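Search this site Search Menu

Robot club gets a grip on sticky tape

I stopped by the Prendness robotics club last month expecting to stay for 40 minutes, and I got home after dinner. That is pretty much how it goes over there! The students have been working since August on what they call the Mekberg project, and they finally have enough of it running that they're letting people like me come in and ask silly questions.

The short version is that they want robot hands to help with small assembly jobs, the fiddly stuff you'd normally do at the kitchen table with your tongue between your teeth. The job they picked for this semester involves 3D-printed parts and double-sided tape with the liner still on it. I said that sounded easy. I got some looks.

Tape, they told me, is awful. The liner is thin, it bends, and the edge you need to get hold of is about as easy to find as the end of a new roll of packing tape (I have thrown rolls across the garage over this, so I sympathize). One of the seniors on the software side said she'd spent most of two months on the edge problem alone, and she was still cheerful about it, which is more than I would be.

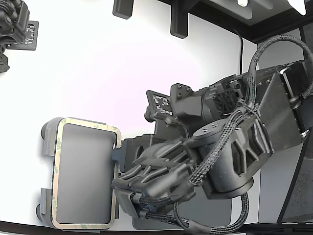
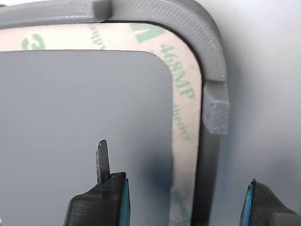

The club prints its own parts, and there's a shoebox of rejects by the door that anybody can dig through. I took one home with permission and it's now holding my office window open. They've gone through 836 test prints so far this year, and the tally is on a whiteboard next to the sink with a lot of crossing out. Some of those were warped, some were a hair too big, and a whole batch had to be redone after somebody loaded last year's file.

Money is the other thing I asked about, since I always do. The spring pancake supper brought in $2,428, so thank you if you were one of the folks who came out and had seconds. Osman Hardware chipped in another $700, and that went straight to filament, tape and screws. They'd like a second printer before the year is out. The old one makes a noise I can only describe as a goose, and everybody just talks louder when it gets going.

Next up is the Jastora Challenge, where the team has to show its project to judges and then answer questions on it with no notes. The students were a lot more worried about the questions than about the robot. They've been practicing on each other, and they made me be a judge for a round. I asked what happens if the tape goes on crooked and got a five-minute answer with a drawing, and then a second student disagreed with the drawing. I'd have given them both full marks.

If you want to see it for yourself, the club room is open to families and neighbors most evenings until 8:30 p.m. Come in by the side door, because the front gets locked at six. New members are welcome too, and you don't need to know how to code. Two of the kids told me they joined because they like taking apart old radios. Bring a snack to share if you can. The pretzels were gone by the time I got there.

Related stories
Pancake supper draws a hungry crowd
Library extends its evening hours
Student radio is back on the air
Garden plots still open behind the gym

Contact us | Copyright Prendness Community News | Back to top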